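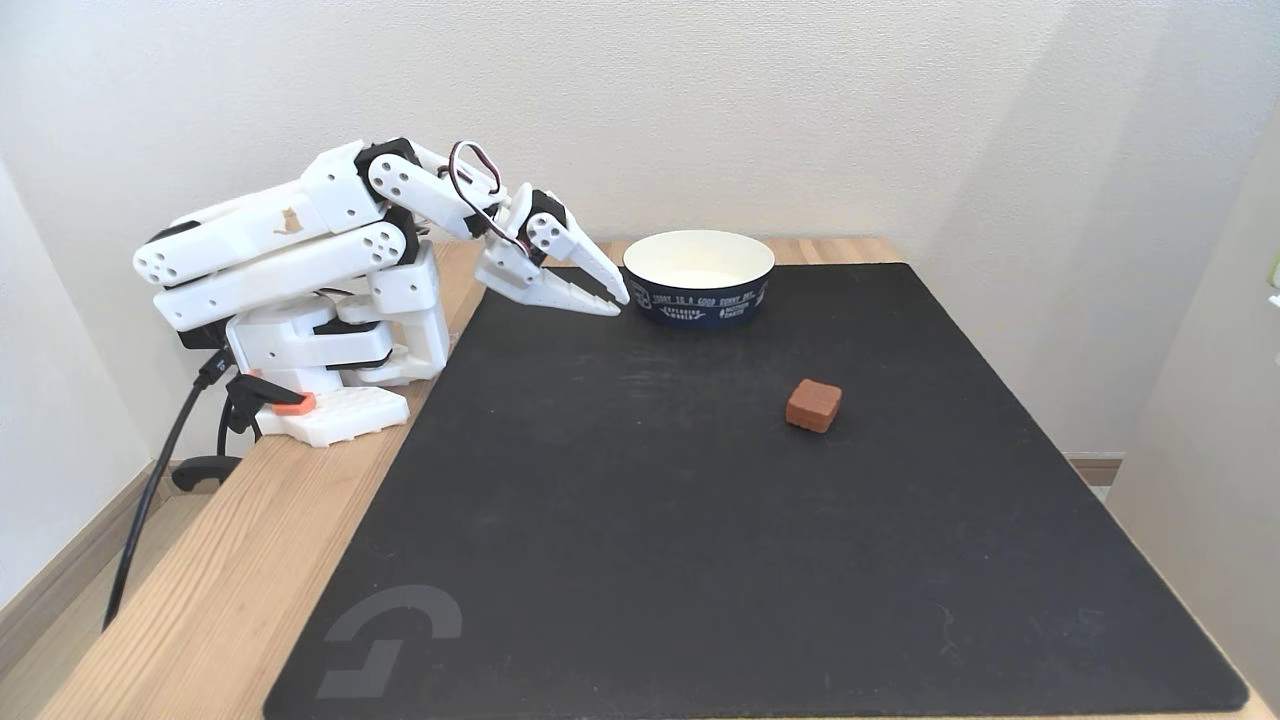

Tilgate Home & Table Forum
Kitchen and Tableware > Bowls, cups, the small stuff

Thread: Paper bowls vs. a real bowl for the snack and odds-and-ends table?
1,716 views

mapleshelf
Posted 15 June 2025
OK, settle something for me. I keep a big wooden table in the back room that gets used for everything: homework, gluing, sorting screws, snacks, all of it. I've got a black mat over most of it because I'm tired of sanding out scratches. And there's always a bowl on the mat. Always. Whatever little thing is in your hand goes in the bowl.

For a while now I've been using paper bowls, the wide shallow kind, white inside with a navy band on the outside that says TODAY IS A GOOD SUNNY DAY. I like them way more than I should. But my sister says it's silly to use a paper bowl for anything besides food and that I should just put a proper one out and leave it there. Who's right?

grout_and_about
I'm with your sister, sorry! Paper bowls weigh nothing. You toss a bead in, the bowl scoots. You lean over to grab the scissors, your sleeve catches the rim and there goes the whole lot onto the floor. I did this with a bowl full of picture hooks in May and I'm still finding them with my socks.

mapleshelf
Ha, ok, but the mat helps with that. It's grippy. Mine don't slide much at all unless they're empty.

tinlidder
Team paper here. I buy the Wernik ones, a sleeve of them lasts me forever. If one gets glue in it, bin it. If one gets paint in it, bin it. I don't want to be standing at the sink picking dried glue out of a nice bowl with my thumbnail. Also white insides are the best thing ever for small parts, you can see every last one.

grout_and_about
"Bin it" is kind of my whole problem with them, though.

tinlidder
I reuse each one till it goes soft! I'm not a monster.

oatandpepper
Can I put in a word for shape? People get stuck on paper or ceramic or whatever and then pick something tall and narrow, and you end up fishing around in it with two fingers like you're after the last olive. Wide and shallow, every time. Straight sides if you can get them. Sloped sides look pretty but small things roll up the slope and hop right out when you drop them in from any height.

mapleshelf
Huh, I hadn't thought about the sides. We do have another bowl we put out, black on the outside and a kind of cream color inside, wide and pretty low with straight sides. It lives on the right side of the mat since we're mostly right-handed over here.

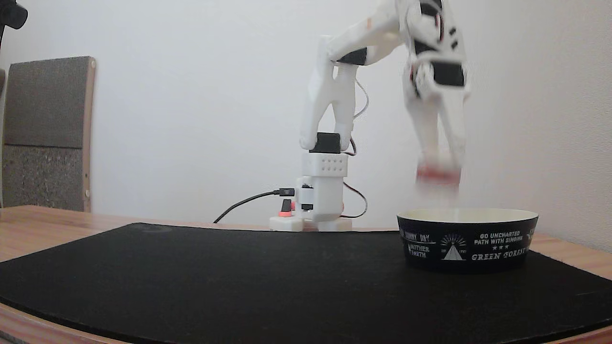 And now that you say it, I don't think I've had anything bounce out of that one. We play a dumb game where you have to get the little red pieces in without touching the rim, and it's a good bowl for that. Forgiving! You have a nice wide target and you don't have to come straight down on it.

oatandpepper
See, there you go. That's your bowl.

brisketjoan
Coming at this from a different side. The bowl is fine, the bowl is whatever. Where do you put it? I've got the same setup, wood table, dark mat, and I went through a long stretch of keeping the bowl right at the front where I sit. Terrible. My forearms were in it constantly. I moved it toward the back of the mat and everything got easier. You reach for it, sure, but you're not fighting it for space.

grout_and_about
Hard disagree, if it's at the back I just stop using it and make a pile.

brisketjoan
Well, that's a you thing, lol. How deep is your table?

grout_and_about
Deep. It was a door once.

brisketjoan
OK that explains it. Mine's a normal table, I can touch the far edge without standing up.

mapleshelf
Mine too, and I move the bowl all over the place depending on what's going on. Far edge for snacks so they don't get crumbs on the paper. Closer for sorting.

tinlidder
Wait, are you using the same bowl for snacks and for screws??

mapleshelf
NO. The paper ones get either food or stuff, never both. I write an S on the bottom of the stuff ones.

tinlidder
S for stuff or S for snacks?

mapleshelf
...I see the problem.

oatandpepper
I just laughed out loud in a dentist's waiting room.

pennyfold
Color is worth thinking about too. I had a dark bowl on a dark mat and I kept losing the edge of it, especially in the evening with just the one lamp on. I'd go to drop something in and hit the mat. A pale inside fixes most of that. I ended up with a Clandcombe bowl from the seconds bin, 4 dollars, with a glaze blob on the foot so it rocks a tiny bit. A scrap of felt under it and it's perfect.

grout_and_about
I have one of those! Mine chipped the first week, so careful with it around little kids. I'd go with enamel or plastic myself. My current one came from Goh (the dollar-ish place, not the nice one) and it has survived seven drops that I know of.

brisketjoan
Does the plastic get that static thing? My glitter climbs right up the sides.

grout_and_about
Why do you own glitter

brisketjoan
It was a gift.

mapleshelf
OK so where I'm landing: the black one with the cream inside stays on the mat full time for pieces and odds and ends, and the sunny day bowls go back to being for popcorn. And I'll stop writing S on things. My sister doesn't get told she was right, though, because she said ceramic and I never agreed to ceramic.

tinlidder
Still team paper. Post 206 of me being outvoted on this forum.

pennyfold
Try felt under the black one if it clacks when you put it down on bare wood. I cut mine a bit smaller than the base so you can't see it.

mapleshelf
Ooh, good idea. I've got green felt left over from the chair legs. Do you glue it or leave it loose?

pennyfold
Glue it. Just a couple of dots, and let it sit upside down overnight.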